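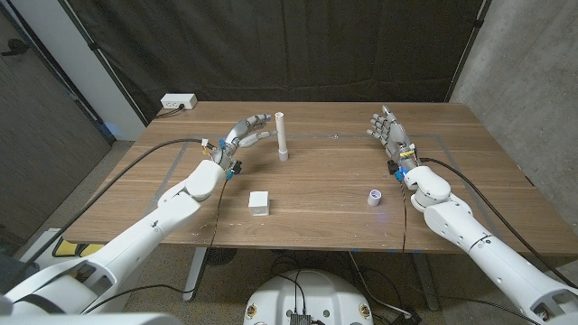

How to Oil a Wooden Table

Clear the table and wipe it with a damp cloth. Let it dry overnight.

Sand lightly along the grain with 180 grit paper, then vacuum up the dust. Old wax has to come off first with mineral spirits.

Pour a little oil onto a lint-free cloth and rub it in with the grain. Work on one section at a time. After 50 minutes, wipe off everything the wood has not taken up.

Wait 6 hours before the second coat. Most tabletops need two, and very dry ones a third.

Lay used cloths flat outdoors to dry. Oily rags left in a pile can catch fire.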